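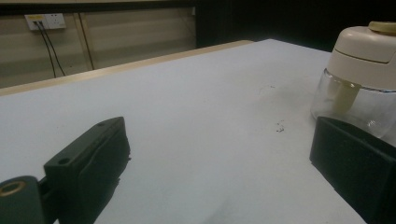

Werkstattbuch, August, kurz nach 16 Uhr

So, der weiße Tisch ist zurück im Spiel! Ich hab mir heute endlich die Platte vorgenommen, matt und hellgrau-weiß wie eh und je, und die helle Kantenleiste in Holzfarbe gefällt mir immer noch (Haris findet sie altmodisch, soll er). Das Glas mit dem cremefarbenen Deckel bleibt bitte auf dem Tisch, da kommen die Filzgleiter rein, wenn Kavitha sie mitbringt.

Höhe nachgemessen: 505 mm bis Oberkante, für die Sitzecke im Amusham viel zu niedrig, als Beistelltisch aber super. Olaia wollte 465, das kriege ich mit den alten Beinen nicht hin, da müsste ich kürzen und das Gewinde neu setzen – keine Lust, jedenfalls nicht vor dem Urlaub.

Die Ecke vorne hab ich mit Körnung 240 nur ganz leicht gebrochen. Clem, falls du das liest: bitte kein Öl auf die Leiste, erst das Reststück testen! Liegt im Regal neben den Zwingen. Noch offen: Beine, Gleiter, Rechnung Solovness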